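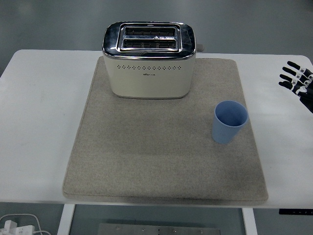
The cup and toaster station at Rerside, with the hand at the right of the table.

Release fault on the Flomasier hand: an account of the September stoppage

September 3, 2019

This post records a fault that stopped work on the tabletop station at Rerside, the findings so far, and the changes made before testing resumed. I am responsible for the station and wrote the internal report. What follows is a shorter version of that report, with the purchasing and staffing sections left out. The views expressed are my own.

Readers who have followed the earlier posts will know the station. The task set is called Lachance, and it consists of short household actions performed near an object that must be left alone. In the series under discussion, the hand picks up a light blue plastic cup and sets it down again on a felt mat. The object to be left alone is the toaster. It is not connected to power during any trial, and no bread or other food is used.

The hand is a Flomasier unit, on loan to us through the end of the year. The arm motions are planned and sent by Navthorpe, our own control software, which also keeps the log. The hand has a separate controller and accepts its commands over its own line. That separation is central to the fault.

What happened

The fault occurred in trial 384. The hand had closed on the cup close to the front of the toaster, and the operator judged that the fingers were going to touch the appliance. The operator pressed the stop button. This was the correct decision under the station rules, and the arm stopped as it should.

The operator then waited for the status light, confirmed that the arm was holding its position, and selected the return motion. The return motion is supposed to begin with the hand opening. The hand did not open. The arm started back toward its rest position with the cup still in its grip, and the path took the cup sideways along the front of the toaster. The toaster was pushed toward the rear of the table. The operator pressed the stop a second time, and the arm stopped again.

At that point the hand was still closed. It remained closed until its supply was switched off at the wall, after which the fingers could be moved apart by hand and the cup taken out.

No person was touched. The toaster did not leave the table. The cup had a slight bend at the rim, which came out, and it has been returned to service. By any ordinary measure the damage was small. The event was nevertheless classed as a safety matter, for a simple reason: a machine that had been told to stop and then told to let go did only the first of those things, and the person beside it had been given no sign that this was the case.

What the log shows

The log was copied before anything was restarted. The relevant section begins at line 678, where the first stop is recorded. Navthorpe sent a hold command to the arm and cleared its own queue. It did not send anything to the hand. The hand controller was therefore left with the last instruction it had received, which was to close and keep closing to a set force.

When the return motion was selected, Navthorpe sent the open command. The hand controller refused it. According to the maker's manual, the controller will not accept a new position command while a force command is active, unless the force command has been canceled first. In a normal trial our software cancels it at the moment the cup is set down. After a stop, that step was never reached.

The refusal was reported back correctly. Navthorpe wrote the reply to the log as a warning and went on to the next step, which was the arm motion. It should have waited for a reading that the fingers were open. The code for that check existed in an early version and was taken out when we had trouble with slow replies on the line. I approved that change. The note attached to it says the check would be put back when the line was fixed. The line was fixed some time ago, and the check was not put back.

I do not consider this a fault in the hand. The controller behaved as its manual says it will, and I have told the maker so in writing. It is fair to add that the passage in question is in an appendix, and that the quick start guide makes no mention of it.

Why it was not found sooner

Stops are rare at this station. When they do happen, they usually come while the hand is open and approaching, and in that state there is no force command to cancel. A search of the older logs found two earlier stops with the hand closed. In both cases the operator had switched off the hand before selecting the return motion, out of personal habit. The fault was present each time and was hidden by good practice.

The layout also played a part. The cup may be placed anywhere on the mat under the Lachance rules, including directly in front of the toaster. With the cup to the right there is open space around it, and a return motion with a closed hand would most likely have passed without contact. With the cup against the toaster there is no such room. One finger has to go over the top of the cup and toward the base of the appliance, and the clearance is small before anything has gone wrong.

I have been asked whether the close positions should be removed from the task set. My answer is that they should stay. A household robot will be asked to take a cup from beside an appliance on its first morning, and a task set that avoids the situation would tell us very little.

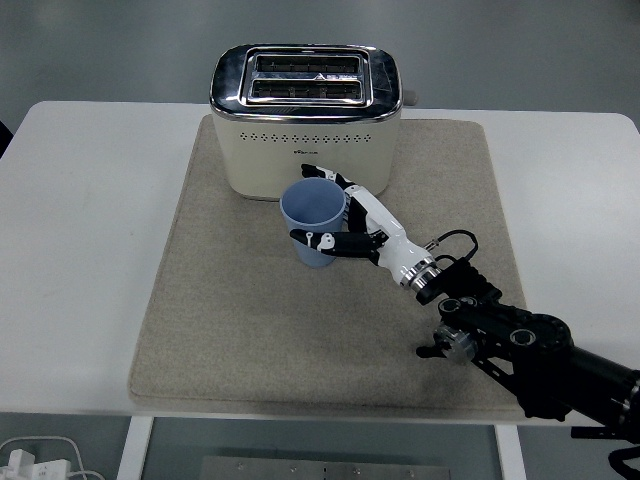

Changes made before restart

The following changes were in place before the station was returned to use.

Any stop now cancels the active force command and asks the hand to keep its present finger position. The hand does not open by itself after a stop. This was discussed at some length. Opening would be safer for a trapped finger, while holding would be safer for a heavy or breakable object above the floor. We settled on holding, with a separate release button mounted beside the stop.

The return motion will not begin until the hand reports that it is open. If the report does not come within 2 seconds, the software ends the routine and shows a message in plain words on the operator's screen.

A refused command is now treated as an error. It ends the trial.

The station checklist has a new line requiring the operator to look at the fingers before selecting any motion after a stop. I am aware that this is the weakest of the measures, and it is not relied upon by the others.

Testing since the change

We ran about 100 deliberate stops with the cup held, at different points in the motion and at different places on the mat. The first group was run with the toaster taken away and a cardboard box in its place. The toaster was brought back for the rest. In every case the arm stayed where it was until the hand had opened.

One further problem came up during these tests. If the release button is pressed while the controller is still handling the stop, the press is lost and has to be repeated. This is a nuisance and could become more than that for an operator who is in a hurry. It remains open, and a fix is being written.

Open items

The lost button press, as described.

A review of other warnings that Navthorpe writes to the log and then ignores. The list is longer than I would like.

A request to the maker to move the passage on force commands into the main part of the manual.

A decision on whether the supply switch for the hand should be moved from the wall to the table. The reach is awkward, and in trial 384 the operator had to walk behind the arm to get to it.

Other groups using the same hand with their own arm software are advised to check what their stop routine sends to it. I would be glad to hear the results in the comments, including from those who find that theirs was already correct.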